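# otier-colors

I keep a list of color names people use for house paint, and this repo is where it lives. The main file has 3307 rows, one per name, with the hex value I matched by eye. Another 1223 names are parked in `unsorted.csv` until I get to them (July, I hope!).

Most rows come from old Norngate and Wullthorpe paint cards I bought in a box lot. 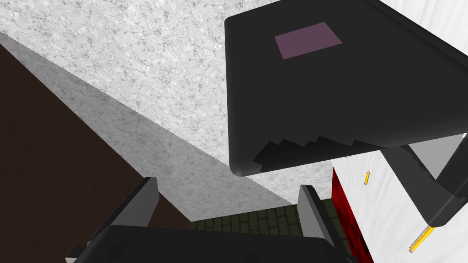
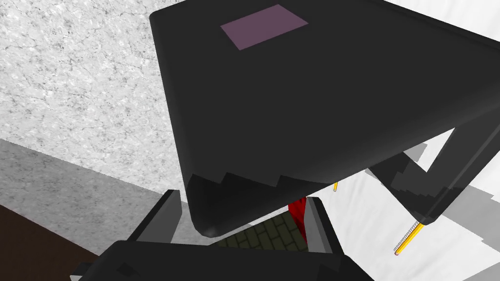
Purples gave me the most trouble by far. Norngate has "heather" and "dusk" and I swear they're the same can — I kept both rows anyway. Mauve is filed under purple and not pink, so a muted patch like the one near the top of both renders gets `family=purple`, and the dark gray all around it goes under `charcoal`. If you disagree, change `families.txt` and rerun the build.

## Known problems

- 30 names have 2 hex values each. Pick one.
- Tuominen cards are faded, so don't trust the yellows.

Last build: 2019-06-16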